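Re: [rivercraft] the gunboat Drellstead, question about her guns
From: Damir Omerović

Hello all,

Thank you for the answer from last night. I quote the part I want to reply to:

> The Drellstead was laid down at Plemska with her sister ship, the
> Trorka. Both were of 300 tons and carried a crew of 33. I always
> read that they went down the river together in April and that both
> were in the fight at the Aidoo narrows.

The tonnage is correct, I think. But the second point I would like to correct a little. In the yard book the Trorka is still waiting for her boiler in April, so she could not be at the narrows. The pay list for the Drellstead has 33 names, and one of them is crossed out — a stoker who left the ship before she sailed.

The distance is also given wrong in many places. From the yard to the narrows it is 437 kilometers by the old river marks, before the channel was made straight. 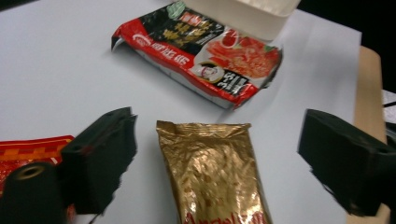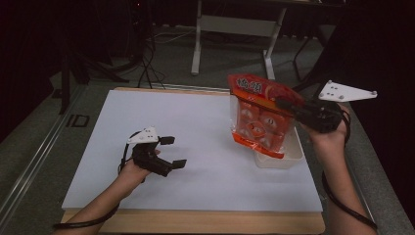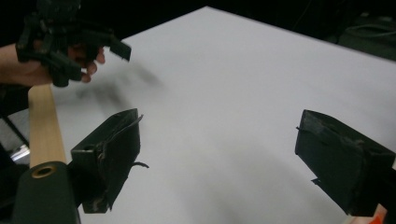 Did the Drellstead still have her bow gun when she was raised?

The bow gun was already taken off by then. The salvage report lists only the stern gun, its mounting and 200 shells, and the diver writes that the forward deck ring was empty with the bolts cut clean.

I do not know who cut them. The army had a work party at the narrows in the same month, and their diary is missing some pages. If somebody on the list has seen a copy of it, please write to me — I can pay for the scans.

I will type out the full pay list next, but the handwriting is difficult and it goes slowly.

With regards,
Damir Omerović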